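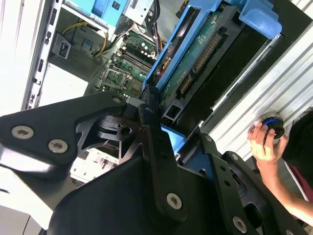 # Kullotow late-shipment records

1,384 air cargo shipments, one row each, exported by Lino Vitale on 28 Nov 2020. The carrier calls its on-time rate excellent. I'd check how "on time" is defined before repeating that.
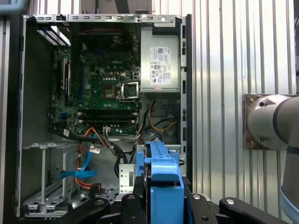
`delay_hrs` is counted from the *revised* delivery slot — a generous way to count. The original slot is blank in 153 rows.
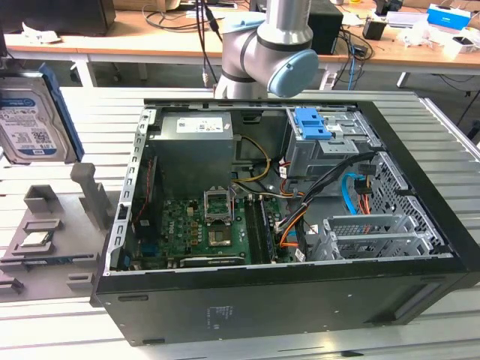 **Can I compare carriers with this?**
Only Kullotow is covered, so there is nothing to compare it to.

- `cause`: 14 codes, picked by the carrier
- `weight_kg`: as declared, never reweighed

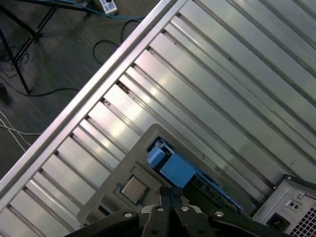 **Who fixes errors?**
Harvey Perron takes corrections. My last one, sent in June, is still open.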